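Besteck auf dem Tisch — brauchen wir den Becher wirklich?
Sprechnotizen zum Vortrag, Reihe »Haushalt ohne Heilsversprechen«, Letdale, September

Vor dem Start: Wasser hinstellen, Uhr sichtbar legen. Redezeit 11 Minuten, danach Fragen. Langsam anfangen, ich werde am Anfang immer zu schnell.

Einstieg

Guten Abend. Ich soll über Ordnung auf dem Esstisch sprechen, und ich sage gleich dazu, dass ich dem Thema misstraue. In den Ratgebern, die ich für heute gelesen habe, steht der Besteckbecher immer als Lösung da. Alles hinein, fertig, der Tisch ist frei. Der Katalog von Skurker, den ich zu Hause liegen habe, spricht sogar von »90 Prozent weniger Griffwegen«. Wie man das gemessen hat, steht nirgends. Ich habe zweimal nachgelesen.

(Kurze Pause. Fragen, wer einen solchen Becher besitzt. Dann fragen, wer weiß, was ganz unten drin liegt.)

Erster Teil: Was der Becher verspricht

Der Gedanke ist einfach. Essstäbchen und Löffel haben lange Stiele, sie stehen gut aufrecht, man sieht sie und greift zu. In einem Haushalt, der jeden Tag mit Stäbchen isst, leuchtet mir das ein. In der Schublade rollen sie durcheinander, und man sucht jedes Mal das zweite vom Paar.

Nur: Im Becher sucht man es auch.
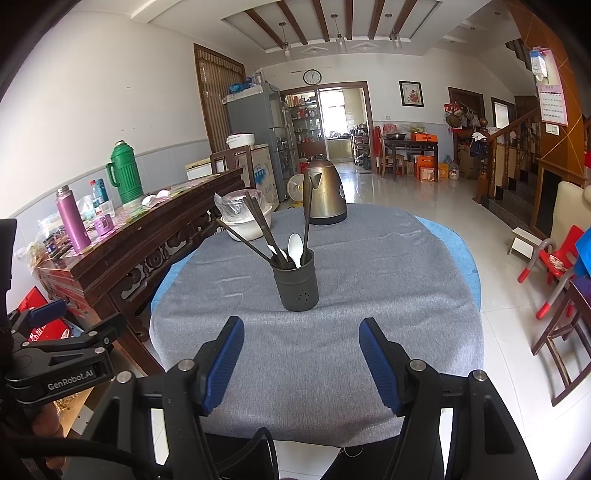 Besteckbecher mit Stäbchen und weißem Löffel, dahinter der Wasserkocher, links das Sideboard.

(Bild stehen lassen, Publikum erst selbst schauen lassen.)

Mich interessiert daran das einzelne Stäbchen, das weit nach links hängt, während die anderen im Bündel stehen. Das kenne ich aus jeder Küche. Ein runder Becher ohne Fächer hält nichts gerade. Er hält es nur beisammen, und auch das bloß so lange, bis jemand in Eile etwas herauszieht.

Der weiße Löffel steckt mit der Laffe nach oben. Darüber wird in den Foren erbittert gestritten. Die einen sagen, so tropft der Stiel ab und der Löffel trocknet schneller. Die anderen sagen, dann fasst jeder beim Herausnehmen an die Stelle, die später in den Mund kommt. Ich halte das zweite Argument für das bessere, mache es zu Hause aber trotzdem andersherum. Gewohnheit.

Die kleinen Löcher vorn, angeordnet wie eine Blüte: hübsch. Ob Löcher an der Seite viel nützen, wenn das Wasser am Boden steht, möchte ich bezweifeln. Wer so einen Becher hat, soll ihn abends umdrehen und nachsehen.

Zweiter Teil: Die Nachbarn des Bechers

Ein Besteckbecher steht selten allein. Auf demselben Tisch finden sich der Wasserkocher und eine weiße Schüssel unter zerknitterter Klarsichtfolie, und auf dem Sideboard geht es weiter: die grüne Thermosflasche, die rosafarbene Flasche, dazu allerlei kleine Packungen. Ich finde das nicht schlimm. Da wird gelebt. Das geschnitzte Holz unter der geblümten Decke würde ich persönlich gern öfter sehen, aber eine Ablage, auf der nichts liegen darf, ist keine Ablage.

Worauf ich hinauswill — der Becher räumt eine einzige Sache auf, und wir tun dann so, als wäre damit der Tisch erledigt. Im Kurs in Prardale hat mir eine Teilnehmerin vorgerechnet, sie habe 6 solcher Behälter in der Küche. Gesucht hat sie immer noch.

(Hier wird meist gelacht. Abwarten.)

Dritter Teil: Der Löffel auf dem Tuch

Jetzt die Gegenprobe. Ein Löffel, hingelegt auf den Stoff. 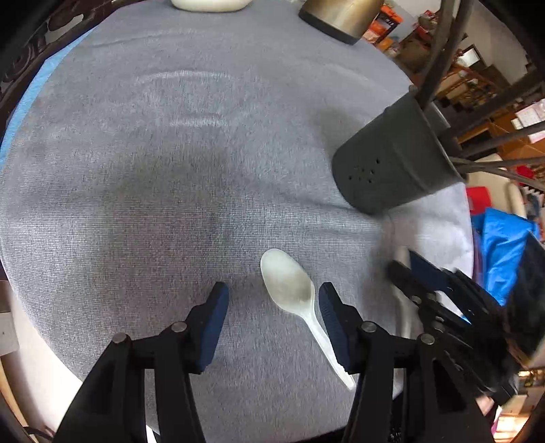
Weißer Kunststofflöffel auf grauem Tischtuch.

Auf einem grauen Tuch ist ein weißer Löffel kaum zu übersehen. Das ist schon mehr, als man von manchem Becher sagen kann, in dem der zweite Löffel hinter den Stäbchen verschwindet. Gegen das Hinlegen spricht die Hygiene, und da gebe ich gern nach: Ein Tischtuch wird nicht nach jeder Mahlzeit gewaschen. Ein Tellerchen oder ein Löffelbänkchen tut es auch. Ritchie verkauft dafür eine Ablage mit Silikonrand, die angeblich 1000 Spülgänge aushält. Eine Untertasse tut das ebenfalls, und die steht schon im Schrank.

Zum Tuch selbst: Es hat Falten. In den Zeitschriften ist jedes Tischtuch gebügelt, in Wohnungen sehe ich das so gut wie nie. Mich stören Falten erst, wenn etwas Hohes darauf wackelt. Ein voller Becher mit langen Stäbchen ist oben schwer, also mit der Hand glatt streichen, wo er stehen soll. Bügeln von mir aus nur, wenn Besuch kommt.

(Falls die Zeit knapp wird: Absatz zum Tuch weglassen, gleich zur Probe.)

Was ich vorschlage, ohne Garantie

Eine Woche lang nur so viele Stäbchen und Löffel in den Becher stellen, wie am Tisch gegessen wird, der Rest kommt in die Schublade. Danach schauen, ob etwas gefehlt hat. Bei mir fehlte nichts, bei meinen Nachbarn kam nach zwei Tagen alles zurück. Ich kann also keine Erfolgsquote anbieten und würde auch keiner trauen.

Fragen, die sicher kommen: Metall oder Kunststoff (egal, Hauptsache spülbar). Fächer ja oder nein (ja, wenn man sie reinigen kann, und bei den engen kommt man mit der Bürste nicht hin). Ob Stäbchen mit der Spitze nach unten gehören: dazu bitte die Leute fragen, die täglich damit essen.

Handzettel liegen am Ausgang.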